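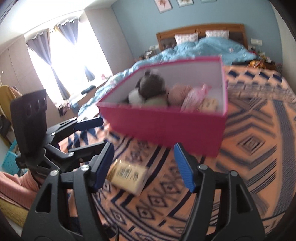
Re: [Cakum] Spare room, soft toys, where do you even start

From: Mariann Szilágyi
To: Cakum home and household list
Subject: Re: [Cakum] Spare room, soft toys, where do you even start

Hello Bořivoj, hello all,

I've been meaning to answer this all week and kept getting as far as "Hello Bořivoj" before the kettle went or the phone went. Anyway I've done the bedroom now so I feel entitled to an opinion!

I'll put your message at the bottom for anyone who deleted it, but I've pulled your questions up as I go.

> Do you sort on the floor or on the bed?

Bed, bed, bed. I did years of this on the floor and my knees would like to have a word with me. I pull the duvet up to the head end and leave it in a heap against the pillows (I know, I know, some of you make the bed first, you're better people than me) and then the whole of the bedspread is your worktop. Mine is the peachy orange one with the navy zigzags and diamonds, which I think I bored you all with when I bought it. It's very good for sorting on as long as you're not sorting anything navy. Small dark things vanish into the pattern completely. I lost a button eye on it in the spring and found it weeks later when I shook the spread out of the window, and by "found it" I mean I heard it land on next door's shed.

If yours is patterned too, put an old pillowcase down for the bits and bobs. Labels, loose ribbons, the little jumpers that come off bears and never go back on.

> What do you keep them in? I have plastic crates from Drutammont but they don't fit under anything.

I had those crates! They're fine crates, they're just a silly height. Mine went to the garage with the paint tins in. For the toys I've gone back to cardboard, and the one I'm using at the moment is bright pink outside and white inside, so you can imagine how well that goes with the orange. But it's a lovely long shape and it takes a row of soft toys side by side without anybody being squashed. The white inside is handy because you can see straight away if there's fluff or a crumb in the corner. I give it a wipe with a dry cloth and leave it open overnight before anything goes in.

I know people will say moths, and people will say mice. If you've got either, ignore me and use something with a proper lid that clips. We've had neither in this flat, touch wood, and I think cardboard is kinder to things that have been hugged a lot. They go a bit sour in plastic, or mine did. There was a rabbit I'd rather not discuss.

> How do you decide who stays out?

Well, this is the hard one isn't it. I can tell you what I don't do any more, and that's the three piles business (keep, give, don't know). Everything I own is a don't know. I had don't knows up to the headboard.

What I do now is pick the box first and whoever fits in the box is what I'm keeping in that room. Anyone left over either earns a place on a shelf or goes in the bag for the Tirnora shop. It sounds brutal but it takes the arguing out of it. You start with your favourites and the rest sort of settles itself.

So in this one I've got the dark grey fellow with the bit of white on him at the left end, with his ears poking up over the rim because he refuses to lie down, and a pale green one tucked in below him. Then there's the round fuzzy pinky-tan one, which is the most pleasing thing to pack of all of them, it's just a ball, you put it in the middle and it holds everyone else up. Then the pink and white patterned one, and the cream packet down the other end because there was a gap and I can't bear a gap. There's another cream packet still lying on the bedspread, with the printing on the front and the goldy edge. I do like a goldy edge.

A few things I've picked up over the years, in no sort of order:

Stand them up if they'll stand. Laid flat in layers, the bottom ones come out looking as though they've been sat on, and with the older stuffing it doesn't plump up again.

Hard things at the ends. Packets, little tins, anything with a corner. If you put them in the middle they dig in.

Soft things with long fur want to go in last, and brush them first. I use a baby brush, the sort with the soft white bristles. My sister uses a nailbrush and I've told her.

Don't wrap everybody in tissue. I used to, and then every time I wanted one I had to undress the whole lot like pass the parcel. Only wrap anything that sheds or anything with a dye you don't trust.

Write on the box. I know it's obvious. I've got a box on top of the wardrobe that says "VARIOUS" in my own handwriting and I haven't opened it for years, as I'm a bit frightened of it. Write the names. "Grey one, green one, round one" would do, if yours haven't got names. (Mine have got names. I'm not putting them on a mailing list.)

> Do you wash them first?

Not all of them, no. Surface wash if they need it, so a flannel wrung out nearly dry and a tiny bit of the Machala soap flakes, and then they sit by the open window until I'm quite sure. Quite sure means another day after I think I'm sure. I don't put anything knitted in the machine, whatever the label says. I did one at thirty degrees on the gentle programme and it came out the size of an egg. It was a hippo.

Anything that rattles, squeaks or plays a tune, leave well alone and just do the outside with the flannel.

As for the bedroom itself, you asked (or somebody asked, it may have been on the other thread) about pillows and whether I put toys on them in the daytime. I used to and I've stopped. The pillowcases on there now are white with little pink flowers and they look so fresh against the wood of the headboard that I don't want anything sat on them. It's a carved headboard, honey brown, and the carving is a terror for dust. If you've got one like it, do the headboard BEFORE you start on the toys. I always forget and then I'm leaning over a clean box with a dirty duster. Small dry paintbrush for the curly bits, then a cloth, and pull the pillows well away first.

Oh and the duvet. It was asked whether a light blue duvet "goes" with an orange bedspread. I've no idea, it's warm.

One last thing, Bořivoj, and then I'll let you all go. Don't try to do the whole room. You said in your message that you'd set aside a weekend and I read that and sighed for you. Do one box. Put it away properly, make the bed, have your tea in a room you can walk across. Then do another one when you next feel like it. I did mine in bits all through September and I've not once ended up sleeping on the sofa, which is how it went the year before.

Let us know how you get on. And if you're truly getting rid of the owl, I might know someone.

Mariann

PS Does anyone have a way of keeping the flaps down on a cardboard box without tape? I've been using a dressing gown cord. It's fine but it looks like a hostage.

----- Original message -----
From: Bořivoj Koubek
Date: 9/26/25
Subject: [Cakum] Spare room, soft toys, where do you even start

Dear all,

I'm mostly a reader on here but I need some help. Our spare room has a bed in it which I haven't seen the top of since we moved. It's soft toys, nearly all of them. The children are grown and say they don't want them, but when I held up a bin bag I got such a look that I put it down again.

I've set aside a weekend. Do you sort on the floor or on the bed? What do you keep them in? I have plastic crates from Drutammont but they don't fit under anything. I paid 109 for the set and I'm annoyed about it.

How do you decide who stays out? There's an owl that I'd be glad to see the back of, but otherwise I'm as bad as the children.

Do you wash them first? Some have been in there 13 years.

Grateful for anything. Please keep it simple, I'm not a tidy man by nature.

Bořivoj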